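Section 4: Sealing and Maintaining Stone Countertops

This section covers the application of Dorkemell penetrating sealer to natural stone worktops, the cure period, and routine care. It applies to marble, limestone, travertine, and unpolished granite. It does not apply to quartz composite, laminate, or porcelain slab. For those materials, see Section 6.

4.1 Before You Start

Read the safety sheet packed with the sealer. Check the batch code on the base of the can against the label on the carton. If the two do not match, return the can to the point of sale unopened.

One can treats 86 square feet of polished marble in a single coat. Honed and open-grained stone absorbs more, and coverage may fall by half. Buy enough for two coats from the same batch.

You will need:
Dorkemell sealer, one can or more
Postma neutral stone cleaner
Lint-free cotton cloths
A foam applicator pad
Painter's tape
Nitrile gloves and safety glasses
A clean measuring cup

CAUTION: The sealer contains solvent. Open the windows and turn off all pilot lights and gas burners before opening the can. Keep the vapor away from heaters and electric motors that are running.

4.2 Testing Absorption

Test the stone before sealing. A surface that already repels water will not take the product, and the excess will dry as a haze.

1. Choose three test spots: one beside the sink, one in the main preparation area, and one close to the wall.
2. Place a teaspoon of water on each spot and leave it for 10 minutes.
3. Wipe the water away and look at the stone under a low side light.
4. If the stone has darkened at any spot, it needs sealing. Allow 24 hours for the test spots to dry.
5. If none of the spots has darkened, do not seal. Repeat the test in six months.

Test each slab separately. Two slabs cut from one block can differ in density, and a factory treatment may have been applied to only one of them.
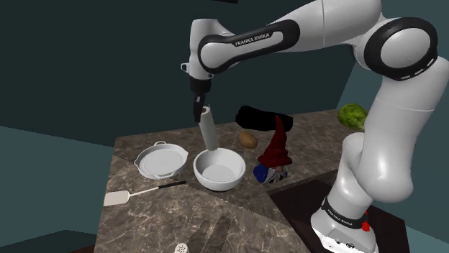
Dark stone can hide the result. If you cannot judge the color change, press a dry white paper towel on the spot after wiping. Dampness in the towel indicates that water has entered the pores.

4.3 Cleaning and Preparation

1. Remove everything from the surface to be treated, including small appliances and soap dispensers.
2. Dilute the Postma cleaner as directed on its label. Do not substitute vinegar, lemon cleaner, or bathroom descaler. Acid etches marble and limestone on contact.
3. Wash the surface with a soft cloth. Change the water when it turns cloudy.
4. Rinse twice with clean water.
5. Dry the surface with a cotton cloth, then leave it uncovered overnight.
6. Tape off the sink rim, the cooktop frame, and any painted or wooden trim.

Grease stains must be removed before sealing. Spread a paste of baking soda and water over the stain to the thickness of a pencil, cover it with plastic wrap, and tape down the edges. Remove after 24 hours. Heavy stains may need a second treatment. Rinse and dry the area as described in steps 4 and 5.

NOTE: Etch marks are dull patches where acid has damaged the polish. Sealer does not remove them and may make them more noticeable. Have them repolished first. For a list of approved refinishers, contact the Koststead service desk and quote reference 149.

4.4 Applying the Sealer

Work at a room temperature between 55 and 80 degrees Fahrenheit. Do not apply in direct sunlight.

1. Put on gloves and glasses.
2. Pour a small quantity of sealer into the measuring cup. Close the can.
3. Dampen the foam pad. It should not drip.
4. Starting at the end farthest from the door, wipe the sealer on in straight, overlapping strokes. Treat a section no larger than you can reach without stretching.
5. Keep the surface visibly wet for five minutes. Add sealer to any area that dries sooner.
6. Wipe off all remaining liquid with a dry cloth. Turn the cloth often.
7. Buff with a second dry cloth until the surface no longer drags.
8. Move to the next section, overlapping the first by two inches.
9. Treat the front edge and the sink cutout last.

Wait two hours before the second coat. Apply it at right angles to the first. If the second coat is not absorbed within five minutes, the stone is full. Wipe it off and do not apply more.

CAUTION: Cloths soaked with solvent can ignite without a flame. Lay them flat outdoors until dry, or place them in a metal container filled with water and fitted with a lid.

4.5 Curing

The surface can be touched after four hours. Light use is permitted after 24 hours. Full cure takes 72 hours, during which the following limits apply:

Do not wet the surface.
Do not set down hot cookware, even on a trivet.
Do not leave paper, cardboard, or rubber mats on the stone.
Do not use cleaning products of any kind.

A job finished on Saturday evening will be fully cured by Tuesday evening. In November and the colder months, add one day if the kitchen is unheated at night.
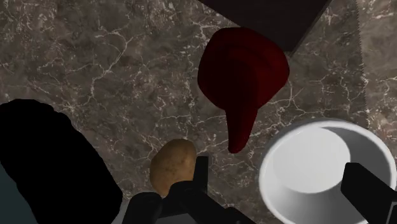

4.6 Routine Care

1. Wipe up spills as soon as they occur, especially wine, coffee, tomato, and citrus. Blot first, then wipe.
2. Clean daily with a damp cloth and dry the surface afterward.
3. Use the Postma cleaner once a week.
4. Place cutting boards under all food preparation.
5. Repeat the absorption test in 4.2 every six months near the sink and every 12 months elsewhere.

Felt pads of the Pultoretti type may be fitted under heavy items that stay in place. Lift the items monthly and check the pads for trapped grit.

4.7 Faults and Remedies

Haze or streaks after curing: Excess sealer has dried on the surface. Moisten a cloth with fresh sealer, rub the area for one minute, and buff dry at once.

Sticky surface: The coat was too thick or the room was too cold. Treat as for haze, then restart the cure period.

Dark ring around the sink: Water is entering from below. Check the sink caulking. Do not reseal until the ring has faded.

White powder at the joints: Mineral salts are moving out of damp stone. Brush off dry and allow the stone to dry for two weeks.

Sealer specifications and revisions to this section are maintained by Amber Aerts, Technical Publications. Questions about stone not listed in 4 should be addressed to Abilio Olmedo, Product Support.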